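Posted October 7, 2022
By the Tuesday bench, Skullell Robotics Club

Well, we are back, and the hall still smells of floor polish and somebody's soup. I said in the last newsletter that I'd write up what our end of the club has been doing since July, and then I didn't, so this one is a bit long. Put the kettle on.

For anyone who joined at the open evening (hello!), the club splits itself into benches. The wheels bench builds things that drive about and bump into skirting boards. The flying bench is mostly waiting for better weather. Ours is the arm bench, and we spend our evenings trying to get a robot arm to do jobs a toddler could manage, and enjoying it far more than is sensible. This term's job is called Makori, which is only the name we gave the folder when we started and now it's stuck. The idea is to lay a table. Plates, fruit, a cup if we're feeling brave. The arm has to find the thing, take hold of it, lift it, put it somewhere useful and let go again without flinging it at the wall.

We're doing it because of the Favness Cup, the student contest that we went to last year and came home from rather quietly. The table task is new for this round and it's worth a lot of points. Each team gets 159 seconds on the clock, which sounds like ages until you've watched an arm think. You're allowed 2 restarts, and you lose marks if you touch anything once the clock is going, and that includes the table, so no leaning. I am a leaner. I've been told to stand with my hands in my pockets.

Over the summer we did the dull groundwork. We made a proper base so the thing doesn't creep when it stretches out, we tidied up the wiring (twice, the first go was worse than what we'd had before), and we rewrote the bit of the program that decides how wide to open the fingers. The old version opened them all the way, every time, for everything. Lovely and simple, but it knocked things over on the way in. Now it makes a guess at the size first and opens a bit wider than that, and I'm very pleased with it, even if the guess is sometimes daft.

The other big change was the cloth. We used to work straight on the tabletop, and the shine off it upset the vision side no end. Bright patches were being taken for plates. One evening it spent a good while trying to pick up the reflection of a ceiling light, with real determination, I must say. So now we have a dark cloth over the lot and the false plates have all but gone. It does pick up every bit of fluff in the building, and it creases the moment you look at it, so if you have a lint roller at home that you don't love, please bring it along. I did try ironing it. I won't be doing that again, as the iron in the hall kitchen has something on the bottom of it that I'd rather not think about.

We've moved on to fruit this half of term. We began with foam balls, which are very forgiving, and then tennis balls, and both were going so well that we all got a bit smug. Then we tried apples. An apple is slippery and it's never quite the shape you've told the computer it is, and on a plate it has room to roll. Squeeze too low and it pops up and off. Squeeze too high and the fingers slide over the top and shut on nothing. We kept a tally one long evening and out of 52 tries we had 44 that I'd call a clean pick-up, though I should own up that we'd got rather good at choosing the apples by then. The contest people bring their own fruit, so that won't help us.

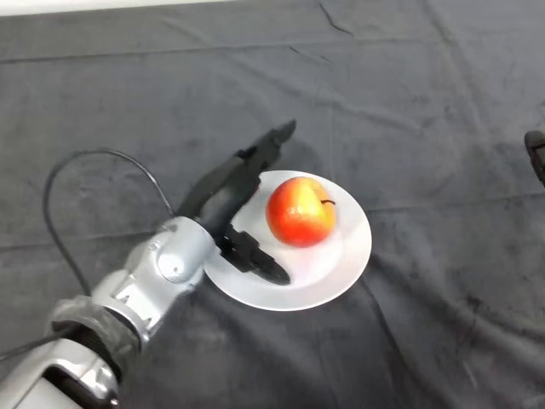
Lining up on the apple: fingers open, plate on the dark cloth.

What we're stuck on now is the way in. Coming at the apple from the side is fine on a bare cloth, but with a plate there's a rim in the way, and the lower finger wants to be exactly where the china is. Coming straight down from above gets round that, except then the wrist blocks the camera's view at the very moment you'd most like to see something. There are two camps on the bench about this and the debate has got quite heated for people discussing fruit. I'm in the slanting camp, myself. Come in at an angle, clear the rim, close up slowly. We'll try it both ways over the next few sessions and go with whichever drops less.

After that it's the plate itself, which has to be picked up by the edge and carried flat. I'm trying not to think about the plate yet. If anyone has old odd ones they don't mind losing, we'd be glad of them, the plainer the better, as patterned ones confuse it.

We're also going over to Zukbridge for a friendly before the real thing, date to be settled. Their club has the same table task to get ready for and they've kindly offered us floor space and, more to the point, biscuits. There'll be room for a few extra if you'd like to come and watch, so put your name on the sheet by the door. Students first if it fills up, please.

New people are very welcome on the arm bench. You don't need to know any programming to start, we'll find you something to hold or measure, and you'll be shouting at an apple with the rest of us by half past seven. Bring a jumper, the heating hasn't come on yet.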